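Care of Altar Brass, Candles and Linens
Notes for the sacristy workroom, Willitow parish
Revised Sunday, July 19, 2009

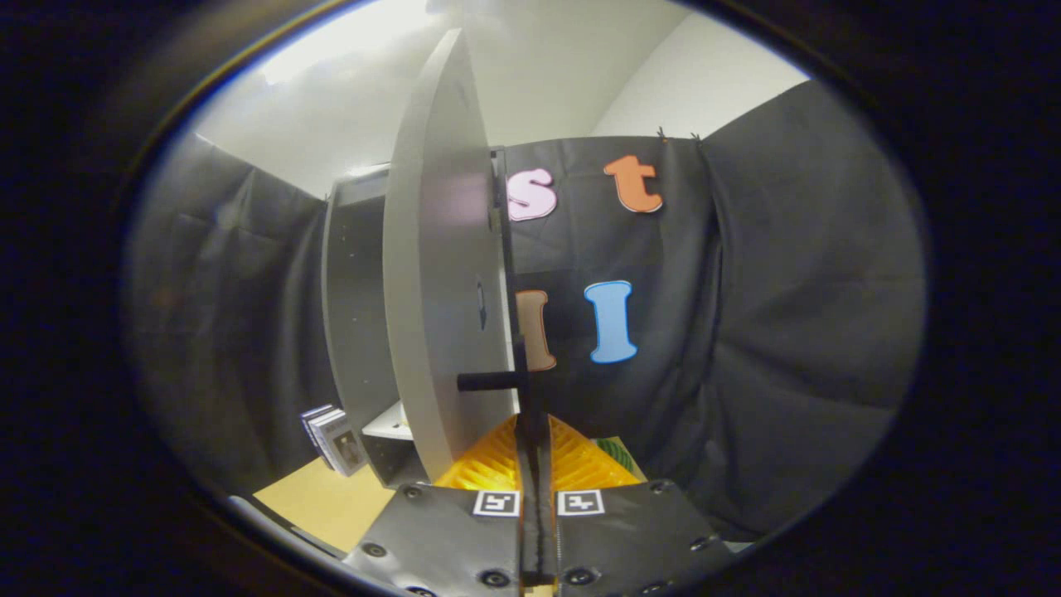
Wax on linens

Let the wax harden completely. Lift what you can with the back of a table knife, working from the edge of the spot toward the center. Do not scrape across the weave of a corporal or purificator; the threads pull and the mark shows after ironing.

Lay the cloth between two sheets of plain white blotting paper and press with a warm iron, no steam. Move to a clean section of paper every few seconds. Newsprint will transfer ink. Colored candles leave dye behind after the wax is gone, and the dye needs a separate treatment with rubbing alcohol on a cotton pad, tested first on the hem.

Wine on linens

Rinse in cold water as soon as practical. Purificators and corporals get their first rinse in a bowl of plain water, and that water goes down the sacrarium or onto the ground, never into the ordinary sink. After the first rinse they may be washed like any other white linen, separately from household laundry.

For old stains, soak overnight in cool water with a tablespoon of oxygen bleach. Chlorine bleach yellows linen over time and weakens the fold lines. Lipstick on purificators should be treated with a drop of dish soap before the cloth gets wet.

Ironing

Iron damp, on the wrong side first. Corporals are folded in thirds each way, right side in, so that crumbs stay inside when the cloth is lifted. Purificators are folded in thirds lengthwise and then in half. Starch is optional for the altar cloth. Leave it out of purificators, which have to absorb.

The long altar cloth goes on a roll. Use a cardboard tube covered with acid-free tissue. Creases from folding take 40 minutes to press out and come back at the same places.

Brass candlesticks

First find out whether the piece is lacquered. Lacquered brass has an even shine and tarnishes in spots where the coating has failed. It should be wiped with a damp cloth and dried, nothing more. Polish will cut through the lacquer and leave a patchwork.

Unlacquered brass can be polished twice a year. Take the candlestick apart if it unscrews, and keep the parts in order on a towel. Wax in the socket comes out with hot tap water; keep the water out of any weighted base, where it will sit against the filler and corrode it from inside. The pair from the Lady altar are weighted. Apply polish with a soft cloth, work with the grain of the metal, and clean the residue out of the engraving with a wooden toothpick. Dried white polish in lettering is the most common fault on brass that comes back from cleaning.

Chalices and patens

Wash by hand after use in warm water with mild soap, following the purification. Dry at once with a soft towel. Do not use silver dip on any vessel with a gilt interior. The gilding is thin and the dip finds every pinhole. If the gilding has worn through, set the vessel aside and tell Toshiko Murakami, who keeps the repair log.

Rubber bands and felt that is not sold for silver storage both cause tarnish. Use the flannel bags in the second drawer.

Candles

Store flat, in the box, below 80 degrees. Candles stored upright in the closet over the boiler room have bent every summer. A bent candle can be straightened by soaking it in warm tap water until it gives, then rolling it on a smooth counter.

Trim wicks to a quarter inch before lighting. Clean the brass follower weekly while in use; a clogged follower makes the candle burn down one side. The sanctuary lamp insert should be changed on the same day each week, whether or not it has burned out. Light the new one from the old one.

Thuribles

Empty the bowl into the metal ash can, which has a lid. Charcoal can hold heat long after it looks dead. Line the bowl with foil or a layer of clean sand before use. Resin on the lid softens over hot water and can then be wiped off. Check the chains for open links every November, before Advent. Jacinto Manríquez has the small pliers.

Supplies

Blotting paper, white, 35 sheets on hand
Oxygen bleach, unscented
Brass polish, paste type
Flannel bags, assorted
Cotton pads
Wooden toothpicks
Charcoal, self-lighting, in the tin

Write the date on the tin when it is opened. Charcoal that has taken up moisture will not light evenly.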